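Basket Questions, Answered
Everything people keep asking me about small plastic baskets

I write about tidying small spaces, and for some reason the posts that fill up my inbox are never the big closet ones. They're the basket ones! So I've pulled the questions I get most onto one page. If yours isn't covered, leave it in the comments and I'll add it next time I update (I do that most Wednesday evenings, with tea).

Why plastic? Wouldn't wicker look nicer?

It would, and I have wicker in my living room. But these baskets go in the fridge, under the sink, on the craft table and sometimes out on the porch with potting soil in them. Plastic goes under the faucet and comes out clean. I had a lovely lined wicker one under the bathroom sink until a bottle of Jelito hair oil leaked in it, and I never got that smell out. I tried, for weeks.

Do you really sort by color?

I do, a little bit. My system is loose. Red is for things I need today or tomorrow, green is for things that belong to a project, and yellow is for stuff that has to leave the house (returns, library books, my sister's casserole dish). If a color doesn't mean anything to you, skip it and buy them all in one shade. You'll still be tidier than you were.

How many should I start with?

Four. I know that sounds stingy when the packs come in 11 or whatever, but start with four and live with them for a while. I once bought 40 in a clearance sale and spent the next month finding things to put in them, so I had very organized rubber bands and still couldn't find my keys.

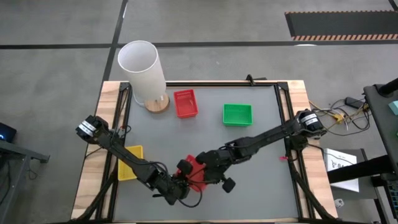

My favorite starter mix is uneven on purpose, with doubles of the color you use most and one each of the others. Two reds, a green and a yellow does it for me, and I like a green that's a bit bigger than the red, the way it is on the gray table here, so the project stuff has more room to sprawl. Put them all out on a bare surface before you fill any of them. You get a much better feel for size that way than you do from the numbers on a label.

What size should I get?

Measure the shelf first, please, I'm begging. Then measure the thing you want to put in it. My most common mistake is a basket that fits the shelf perfectly and is too shallow for anything I own. For a kitchen drawer you want low and long. For a pantry shelf you can go taller, as long as you can get your hand over the rim without taking the whole thing down.

Solid sides or slots?

Slots, nearly always. I have a couple of solid Gistoreo bins in the laundry area for powder and pegs, and they're fine there, but everything else I own has holes in it.

What about tiny things? Don't they fall through?

Yes. Buttons, beads, thumbtacks, those little bread clips I refuse to throw out. Line the basket with a piece of felt or a cut-down cereal box, or put the tiny things in a jar and put the jar in the basket. Colton Beaulieu, a reader who has a much bigger sewing stash than mine (he says 1000 buttons and I believe him), uses muffin liners. I tried it and it's sort of brilliant, although they do get squashed.

Can I keep food in them?

Packets, snack bars, onions, potatoes, sure. I wouldn't put unwrapped bread or cut fruit straight onto the plastic unless the basket was sold for food. Check the label or ask the shop.

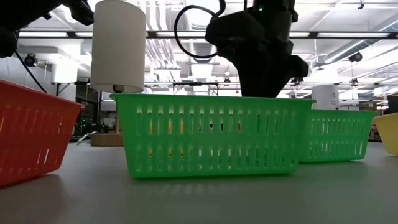
Onions are what got me hooked on these baskets to begin with. Mine used to live in a paper bag at the back of the pantry, and every November I'd find one that had turned into something else. Air matters, and so does being able to peek. Look at the long green basket in front, with its two rows of tall slots: you can catch bits of whatever is behind the wall without lifting anything. The rolled rim is worth looking for too. A raw cut edge digs into your fingers when the basket is heavy, and a basket of onions gets heavy fast!

How do you clean them?

Warm water, dish soap, an old toothbrush for the slots. I do mine in the bathtub, all in one go, then stand them upside down on a towel. I don't put them in the dishwasher because I warped one that way and it has rocked on the shelf ever since. For sticky label gunk I rub in a bit of cooking oil, leave it while I make lunch, and wash it off.

Do you label them?

Only the ones other people in my house have to use. A luggage tag tied through a slot works better for me than a sticker. Stickers curl on curved plastic. If you want something fancier, I've used the Marchand clip-on holders and they stay put as long as the rim isn't too thick.

Mine don't nest. Did I buy the wrong ones?

Probably not wrong, just from different lines. Baskets that look like twins in the store can be a hair off at the base, and then they jam. Bring one from home when you shop for more. I walk around Ciltia with a basket under my arm and no one has ever stopped me, but I do mention it at the door on the way in.

What do I do with the ones I don't need?

Keep one empty. I mean it, a single empty basket on a shelf is the most useful thing in my house, because it's where the pile on the stairs goes when company is coming. The rest can go to a school art room or a thrift store. Wash them first and take your tags off. I left a tag reading "mystery cables" on one and my neighbor bought it.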